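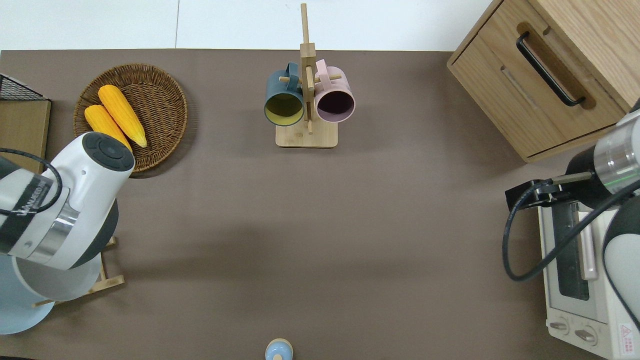 Roretti Bamboo Mug Tree – review after a winter of use

Score: 4 out of 5
Reviewed by Danica Zelenák

I bought this mug tree in a small shop in Ternent, where I went for a completely different thing (a lid for my pot, which they did not have). My kitchen has one short cupboard and it was full of mugs standing inside of each other. Every time I wanted the mug from the bottom, I had to take out the whole tower. So I was looking for something that stands on the table and does not take much place.

What you get

The mug tree has a square base, one tall post, and horizontal pegs which you put in the post yourself. The box contained also a small piece of sandpaper, and this I found nice, although I used it only on one peg. There is no glue and no screws except the one which goes through the base from below. The weight on my kitchen scale is 417 grams.

Putting it together

It took me less time than boiling water for tea. The pegs are pushed by hand and they hold by friction. Two of them went in too easily, and after the first month one started to turn when I took the mug down. I put a thin strip of paper around its end and pushed it back, and it has been quiet until now. A person who pays for a new product should not need to do this, so I take away half a point.

The screw in the base is better. I tightened it once in the beginning and never again.

How it holds the mugs

I keep two mugs on mine most of the days, a teal one with a yellow-green inside and a pink one, one on each side of the post. With this arrangement it stands very calm. The mugs hang by the handle with the opening down, so no dust comes inside.

When I tried to load it only on one side, with the heavy mugs from my mother, it was leaning a little. It did not fall, but I did not feel good to leave it like this over the night. If your mugs are heavy, please put them opposite each other. Light ones you can hang how you want.

Handles are the other question. A normal handle, where two or three fingers can go, has no problem. I have also an espresso cup from the Woldemariam set with a very small handle, and it goes on the peg but you need both hands to take it off again. Very big soup mugs touch the post and hang crooked.

The bamboo and the water

I was afraid of this part. Bamboo in my experience becomes gray and rough if it is often wet. I dry the mugs with a towel before I hang them, but I am not perfect, and sometimes a drop runs along the peg. After the winter the pegs have a slightly darker color at the ends. The base is still light and clean. In May I rubbed everything with a little mineral oil, and it looked again like from the shop – maybe even warmer in color.

Do not put it in the dishwasher. The paper in the box says it, and I believe the paper.

Where it stands

Mine is at the back of the table, near the little wooden cabinet with the drawer and not far from the woven basket where I put corn and other vegetables. The light wood fits with the cabinet, even though they are from different makers. On a brown-gray tabletop it looks friendly and does not ask for attention. The square base is easy to push against a wall or into a corner, and this is for me more practical than the round ones.

Compared with the Drultevero

Before this I had for a short time the metal mug stand from Drultevero. It is heavier and it never moved, even with all mugs on one side. But it made a terrible noise each time a mug touched the arm, and in the early morning I could wake the whole apartment. It also left small dark lines inside the handles. The bamboo makes only a soft knock. I gave the metal one to my neighbor, who hangs her keys on it.

Good

Quiet, light, easy to wipe
Base does not scratch the table
Mugs stay clean inside

Not so good

Two pegs were loose in my piece
Leans with heavy mugs on one side
Small espresso handles are difficult

Would I buy it again? Yes, but in the shop I would open the box and try the pegs first. The lady in Ternent told me that they exchange it without discussion if one is loose, and I was too lazy to go back. For the pot lid I am still looking.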